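Home | Notebook | Tools | Who we are | Search

Darngate workshop notebook
September 30, 2024

OK, password rotation for the service accounts. I said I'd have this done by lunch and it's now ten past four, so let me write down what happened while I still remember it.

The Allton box has 62 service accounts on it. I knew about the backup ones and the print ones, and the rest were a surprise (some were set up before I got here, going by the naming). I pulled the list, sorted it by last password change, and the oldest one was from March nine years ago. Ouch.
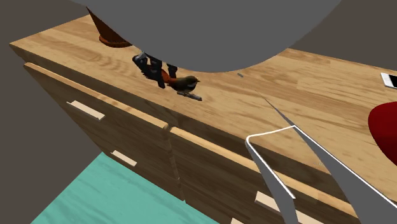 So I started with the ones that have no logins on record. Disabled those first, didn't delete anything, and left a note in each account with my initials. Then I waited an hour for the phone to ring. One call, from Glenys Trevor, whose nightly export runs under an account called "temp2". Turned it back on, gave it a proper name, moved the password into the vault. She was very nice about it!

Next was the vault itself. Eltarik lets you set a rotation schedule per folder, and I'd assumed the folders inherit from the top. They don't, at least on our version. You have to open each one and tick the box, save, then go back in and check that it saved, and on two of them it hadn't. I did the whole set twice to be sure.

Length is now 108 characters for anything a person never types. The old scanner login chokes on that, so it gets 24 until we replace the thing.

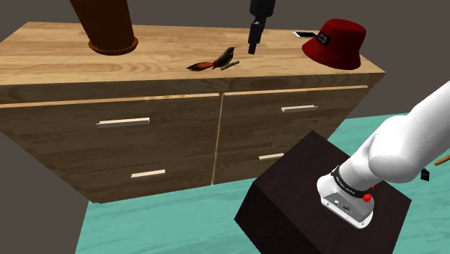

Logs: the failed login count after the change was 527 in the first half hour, which made my stomach drop until I grouped it by source. Nearly all of it was one scheduled job on the Oosthuizen server retrying with the old password every few seconds. Fixed the stored credential, and it went quiet. I've put an alert on that account at 2000 failures a day, which is way too loose, but I want to see a normal week before I tighten it.

Still to do: the two accounts that own database jobs (need a window, maybe Thursday night), the certificate on the vault page, and somebody please tell me who uses "svc_blue". It logs in every morning at 6:15 and does nothing that I can find.

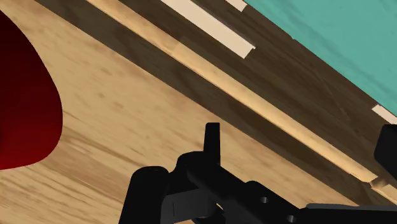
Red object at the left, on the wood surface.

Comments

glenys_t: temp2 sends its thanks. Can the new name be shorter though?

Pim: svc_blue might be the door badge sync. Check with facilities before you switch it off, I got locked out last time.

rk: Same inheritance thing bit us. Look at the folder template too, it has its own checkbox.

Newer | Older | Back to top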